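Uvudow ablation logger: a season on the Hitlow ice 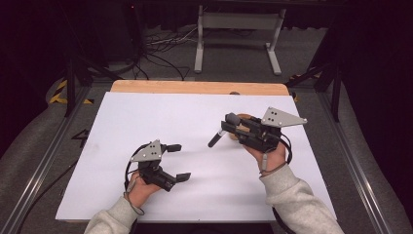
Photo: Marisol Kowalczyk

Apr 27, 2025
Review by Wyn Gough

The Uvudow is a self-contained logger for measuring how much the surface of a glacier drops over a melt season. It consists of a weighted cable, a draw-wire sensor, a sealed electronics box and a folding tripod. The cable is frozen into a borehole and the tripod sits on the ice. As the surface melts, the tripod descends with it and the sensor takes up the slack. The principle is old and well tested. What the makers, Pritchard, have added is a smaller box, a lower power draw and a satellite message once a day.

We installed one on the lower tongue at Hitlow, at an elevation of 2,357 metres, next to a line of plain ablation stakes that Ulla Backlund has read by hand for several years. The stakes served as the reference throughout.

Installation

Two people can carry the unit up in one trip if the steam drill is already on site. The hole needs to be 8 metres deep for a full season on ice of this kind. Pritchard supplies the cable on a flat plastic reel that does not turn freely in gloves, and we ended up paying it out by hand. The tripod feet are broad and perforated. They melted in slightly during the first week and then held level.

Setup is done over a short-range radio link from a phone. The menu is plain. It asks for the logging interval, the hole depth and the time zone, then shows a live cable reading. There is no warning if the clock has not been set, and Prys Craddock lost a day of records at the second site, Pladivdale, for that reason.

Accuracy

Against the hand-read stakes, the largest disagreement at any visit was 20 millimetres of surface lowering. Most of that can be put down to the stakes, where the reading depends on what one takes as the surface in rough ice. The cable reading drifts a little with air temperature. The correction supplied in the software removes most of the daily cycle but leaves a small step at sunset, when the box cools quickly. Users interested in hourly melt should smooth it out. For daily totals it makes no difference.

The unit does not tell snow from ice. A summer snowfall lies on the feet and the record simply goes flat. Without a camera or an ultrasonic ranger alongside, a flat section could equally be a cold spell or a jammed cable.

Power and messages

The battery pack is rated for one season without solar charging. Ours ran from installation until we pulled the unit in December, with charge left. Over the whole period 67 daily messages failed to arrive, nearly all of them when low cloud sat in the valley. The data were still on the internal card, so nothing was lost, but anyone relying on the messages to plan a visit should allow for gaps of several days.

The card is reached by undoing six small screws, one of which we dropped into a crevasse. Captive screws would be an easy change. Maureen Rowbotham, who handles our field stores, now packs spares in the lid.

Data files

Files are plain comma-separated text with one header row. Units are given in the header and the time stamps are unambiguous. Raw and corrected cable lengths are both kept, so the maker's correction can be undone and redone. The manual gives the formula in full. The desktop program adds little, and we stopped using it after the first download.

Verdict

Good: accurate daily totals, long battery life, open file format.
Bad: stiff cable reel, loose screws on the card cover, no clock check.

Suitable for sites visited once or twice a year where stakes alone would melt out between visits. At sites read every fortnight, a stake and a tape will give the same seasonal figure for far less money. We have ordered a second unit for the upper basin, with the longer cable.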